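About Girura

Hello, and welcome! We're Girura, a small home organising workshop and lending room in Zedthorpe. We help people sort, box up and put away the things they own, and we teach classes for anyone who'd like to get better at doing it themselves. We love cupboards. We love a drawer that shuts first time. If you've ever stood in front of a shelf of half-used glue sticks and birthday candles and felt your shoulders drop, you're very much our kind of person.

How we started

Yolanda Figueroa and Chepkoech Tanui met while sharing a stall at the Garano market, where Yolanda sold secondhand sewing bits and Chepkoech mended clothes. Both of them carried far too much stuff back and forth every week, and both got a bit obsessed with packing it well. Customers began asking how they did it (more of them than were buying buttons, some mornings). By the following March they had taken the lease on two rooms above the old seed merchant's in Yau Lane, put up shelves along the long wall, and invited people in.

We now have a team of five and a list of regulars who come back every term, sometimes with the same box of cables.

What we do

Our main class is the Small Things course. It runs over 6 evenings and it's all about the stuff that never quite has a home: thread, plasters, batteries, foreign coins, spare keys, fuses, hair grips. You bring a bag of it. We tip it out on the table, sort it into families, and find a box that suits each one. People get surprisingly attached to their families. There was a long and very cheerful argument last term over whether sellotape belongs with stationery or with wrapping paper, and we never did settle it.

We also do home visits. Cayetano Mateos looks after those, mostly kitchens and hall cupboards, and he's brilliant with awkward corners. He'll spend a morning with you and leave you with a drawn plan of what lives where, so everyone else in the house can find the scissors too.

Then there's the lending shelf! We have 80 boxes to borrow, for a month at a time, so you can live with a size and shape before you spend any money on one. Take it home, fill it, carry it up and down the stairs. If it's wrong, bring it back and try another.

What we look for in a box

We get asked this more than anything else, so it seems right to put it on this page. We've handled upwards of 1,000 boxes between us and we still get excited about a good one. These are the things we always come back to:

A lid you'll bother to put back on. Fiddly lids end up on the floor behind the wardrobe.

Walls that go straight down. Sloping sides look elegant in the shop but you lose a whole row of cotton reels at the bottom.

Rounded corners, especially for anything that lives on a table or gets carried past children. They're easier to wipe out, too.

A proper handle on top, for anything you move from room to room. We're fond of a pale pink plastic box with a white handle set into the lid and a thin white band round the edge, and it's the sort we'd suggest for a first aid kit or a sewing kit, as it's easy to spot and pleasant enough to leave out. 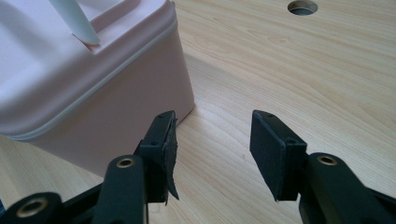
A label, always. Handwritten is fine. Masking tape is fine. Write what's in it today and change it when that changes.

Who's here

Yolanda teaches the Small Things course and does most of the talking. Chepkoech runs the lending shelf and our mending afternoons, and keeps a tin of odd buttons that you're welcome to dig through. Cayetano is out on home visits most of the week. Gonzalo Cifuentes leads the paperwork class, where he has helped people face bank letters going back further than they'd like to admit. Estíbaliz Carrasco answers the phone and the emails, books you in, and teaches our Saturday session for children, who are far quicker at sorting than the rest of us.

Come and see us

We're open for drop-ins every Thursday until 6 in the evening. Come up the stairs, have a cup of tea and bring one drawer's worth of muddle in a carrier bag. There's no charge for drop-ins, and you don't need to have tidied first. Classes are small, so do get in touch early if you've got your eye on one. Estíbaliz puts the new term's dates up by the door and on our classes page.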